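The arm that wouldn't let go

28th September

I said last time that I would write up the fault with the arm once we had got to the bottom of it. We have got to the bottom of most of it, so I will put down what happened, in the order it happened, including the part where I did something daft with my hand.

For anyone who hasn't read the earlier posts: the arm's job is to pick up plastic drink bottles that are lying on a table, stand them up and put them down again somewhere else. That is all it does. Bottles are a good thing to practise on. They roll, they squash, they shine in the light, and an empty one weighs so little that the arm can hardly tell it has got one. We call the control program Cosine, for reasons that go back to a whiteboard argument, and the logging program that sits next to it is Carroll. The gripper fingers are the second set, the black ones, with the ribbed pads.

The trouble began on a long run. We had set it going to collect as many picks as we could in one go, and the log shows 2,362 attempts before the first odd one. I was not in the room for most of those. I was in the room for the odd one, which was lucky in one way and unlucky in another.

What it did was pick up a bottle, lift it, carry it to the put-down point and stop. It held on. The screen said the release had been sent. Carroll said the release had been sent. The fingers stayed shut. After a few seconds the program decided that the release must have worked, as it had no reason to think otherwise, and it set off for the next pick with the first bottle still in its grip.

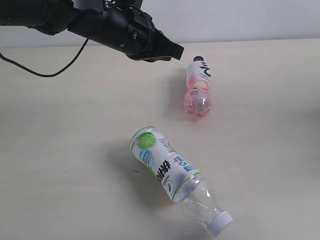 It is worth saying how the release is meant to work. Cosine sends a message to the gripper, the gripper opens, and the gripper sends back a number that says how far apart the fingers are. If the number is big enough, the program carries on. If it isn't, the program is supposed to try again, and after the third try it should stop everything and beep. I wrote the beep myself and was rather proud of it. It never sounded.

So there was the arm, coming down towards a second bottle with the first one still held out in front of it. The held bottle met the table first. A full bottle might have tripped the force limit straight away. An empty one just crumples, and it crumples quite slowly, and all that time the arm thinks it is moving through air. It pushed until the plastic folded, then the fingers slipped, the bottle shot out sideways and went past my ear. Then the force limit tripped, when there was nothing left between the fingers and the tabletop except a bit of label.

No harm done, apart from one bottle and a small scratch on the left finger. I pressed the stop button after it had already stopped, which is what people usually do.

The daft part came next. I wanted to see whether the fingers were jammed, so I reached in and pulled at the right one. The motor power was off. The gripper has its own supply, though, and that was still on, and when the main program dropped its connection the gripper went through its start-up routine. The start-up routine is: open fully, close fully, open halfway. I got my finger out during the first part. If I had been slower I would have had a nasty pinch and a lecture. As it was I only had the lecture, from Wojciech Nowicki, who had come in to see what the bang was.

He was right, and I'll repeat what he told me because it is the only really useful thing in this post. The red button on our bench cuts the arm. It did not cut the gripper. We had all been treating it as if it cut everything. It said so on the wiring sheet, in plain words, and the sheet was in a folder in the cupboard.

We fixed that the same evening. The gripper supply now goes through the same relay as the arm, so one button drops both. The drawback is that when you press stop with a bottle in the fingers, the bottle may fall. Wojciech thought about this for a while and decided he would sooner pick up bottles. If we ever move on to glass we will have to think again.

Then we went looking for the fault.

First guess: the cable. It is always the first guess. It hangs under the arm in a loop, and the loop moves every time the arm does, so the connector at the gripper end gets tugged all day long. We took it off, checked each wire with the meter while bending it back and forth, and found nothing wrong. We swapped it for the spare anyway. The fault came back 160 picks later, so it wasn't the cable, or it wasn't only the cable.

Second guess: stickiness. Drink bottles are not always clean, and these ones had come out of the recycling. If something sugary got on to the pads, a very light bottle could stay stuck to one finger after the gripper opened. Wojciech liked this idea a lot. I didn't, as I had seen the fingers shut with my own eyes, but we wiped the pads down and went on.
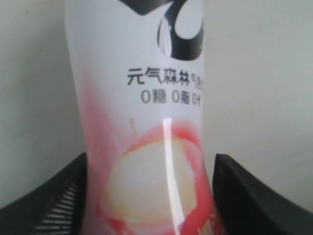
Third guess, and the right one, was the number. I went through the log line by line for the bad picks and put them next to a few good ones. On a good pick, the finger distance goes from the width of the bottle up to fully open within half a second or so. On a bad pick, the distance that came back was fully open straight away, with no steps in between. Fingers can't do that. The number was not a measurement at all. It was the last good value from the pick before, handed over again.

What happens is this. The gripper answers on the same line it listens on. If it is asked for its position at the very moment it is getting a command, it drops one of the two. Most of the time it drops the question, and then the program asks again and no harm is done. Now and then it drops the command instead. The fingers stay shut, and the little bit of code that sits between Cosine and the gripper, having heard nothing new, gives back the last open value it remembers. Cosine sees a big number and goes on its way. The beep is never reached.

The code that remembers the last value was mine too. I put it in back in December to get rid of gaps in the graphs. It made the graphs look lovely.

I find this sort of thing more annoying than a broken part. With a broken part you can hold it up and look at it. Here every piece did what it had been told to do, and the log was full of tidy numbers which happened to be wrong. If I had left the gaps in the graphs, we would have seen a gap every time it went wrong.

The changes, for anybody running something similar:

The position value now carries the time it was read. If it is older than a fifth of a second, it counts as no value, and no value counts as a failure.

After a release, the program wants to see the distance change. Being open is no longer enough, it has to have been seen opening.

Commands and questions no longer go out at the same time. The program waits for one to be answered before it sends the other. This makes each pick slightly slower and I don't mind.

When the release fails three times the arm stops where it is and beeps. I tested this by unplugging the command line on purpose, and it does beep, and it is too loud, and it is staying that way.

The red button drops the lot. There is a new label beside it that says so.

We also lowered the force limit for downward moves near the table. It had been set high in the spring to stop false trips when the fingers brushed the surface, and at that setting it would let a bottle be squashed flat before it complained. The new setting gives us a false trip now and again. We had three in one afternoon, all with the arm reaching right over towards the wall, where it is at full stretch and wobbles a bit. I would still like to sort that out properly.

With all of that in we started again. The first 200 picks were done with one of us standing there, hand near the button, which is dull but was agreed beforehand. After that we let it run with the door open and somebody in the next room. It has now done 3,023 picks since the change. In that time the log shows the gripper dropping a command nine times. Each time the program noticed, sent it again, and the fingers opened on the second try.

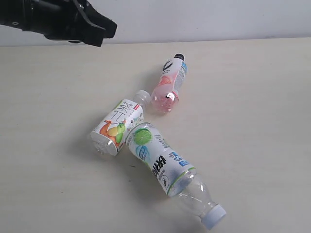 Redemthorpe Robotics Club — Arm and Gripper Team

I should say something about the bottles as well, as I was asked in the comments why we don't use proper test objects. We did buy a set of foam blocks from Arnodel. They are very good blocks and the arm picks them up every time, which told us very little. The fault would have shown up with the blocks too, sooner or later, but the push into the table would have tripped the limit at once and I think we would have put it down to a bad pick height and moved on. It took something as soft as an empty bottle to let it go far enough to be noticed.

Lying down is also harder than standing up. The arm has to work out which end is the cap, and with a clear bottle and a pale cap on a pale table it sometimes gets that wrong. That is a separate problem and it has its own page in the notebook. A wrong guess there gives you an upside-down bottle, and I can live with an upside-down bottle for now.

Still to do: find out whether the gripper makers know about the dropped commands (I have written to them, no answer yet), tie the cable up so that it hangs less, and move the wiring sheet out of the cupboard and on to the wall. I have also taken the remembered value out of the graphs. They have gaps in them again. The scratched finger is still on the gripper, as it works fine, and the spare is in the top drawer if anyone comes in and needs it while I am away next week.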